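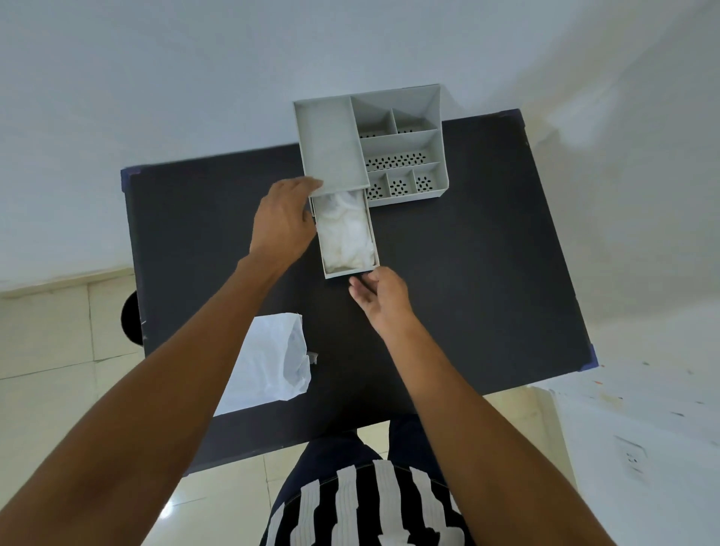
Trumis recipe cards

Hi! This is my grandmother's recipe box, typed up, plus whatever the family has mailed me over the years. It's 2,193 recipes in one big CSV, with a smaller file of 576 that I've cooked from or at least checked line by line against the card. If you only want stuff that works, grab the smaller one.

What's in a row: title, who wrote the card, ingredients, steps, and a notes column for everything scribbled in the margins (my favorite column, by the way, half of it is arguments about salt). Amounts are typed the way they were written, so you'll meet "a teacup of rice" and "butter, enough." I did add a second column with my best guess in grams. Almost 300 rows have that guess blank and I'd love help with those.

Oven temperatures are in Fahrenheit. A few cards just say "hot oven" and I put 400 for all of them, with an H in the flag column so you can find them again.
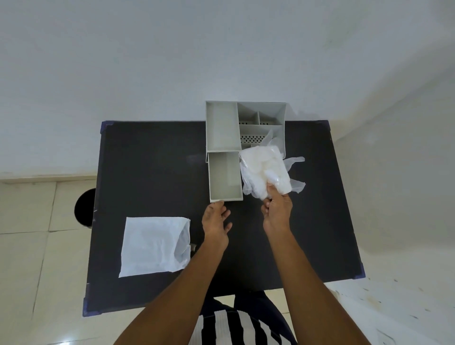
Tiziana Messina wrote to me that 400 is much too high for the custards, and that anything flagged H with more than three eggs in it ought to start at 325 and be watched. I haven't changed the rows yet! Her numbers are in custards.txt if you'd like to try them first.

Spelling is a mess. Sơn Lò fixed the Vietnamese titles, accents and all, so please open the file as UTF-8 or you'll get soup (the bad kind). The Gredham cards are still all caps, sorry.

Use any of it however you like. Corrections go in fixes.csv, one per line, with the row number first. I usually merge them on Saturday.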